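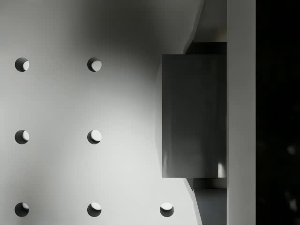 Bernardo Pinheiro replied that the wrist view should not be blamed before the light settings had been compared. In his runs at Prodthorpe the same drop in success appeared with the wrist view masked out.

Home Tickets Open Closed Search

Ticket 414: Simulated grasp success does not match reported result
Status: Open
Component: Kesik evaluation suite

The reported result for the Niskanen policy is based on 171 simulated episodes per object set. Our repeat used the same seeds and the same checkpoint, trained for 3,000 steps. Success on the plates and mugs matched. Success on small objects was lower in 11 of the seeds.

Steps taken so far: the physics step was checked against the November release, and the object friction values were restored to default — neither change had an effect.

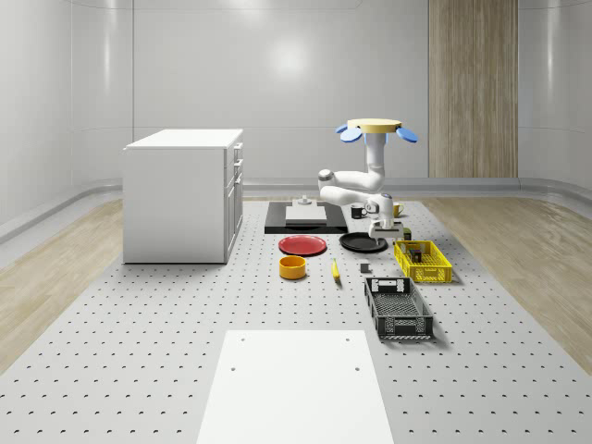 Fig. 1. Arm over the platform, gripper pointing down.

The object layout is drawn again at each reset. We therefore request that the layout file be saved with every episode, so that failed grasps can be replayed under both light settings.
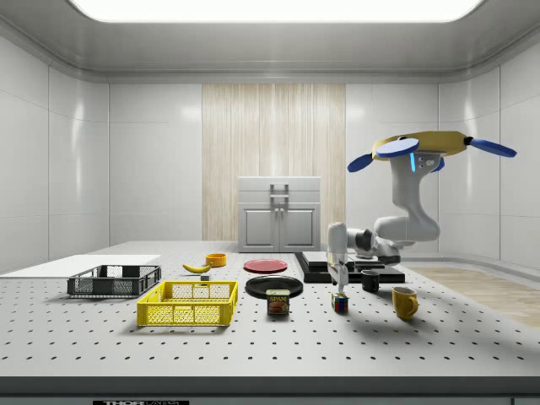

The replay should be run first with the Burero controller turned off, and the logs attached to this ticket. Until they are received, the small-object figures should not be cited.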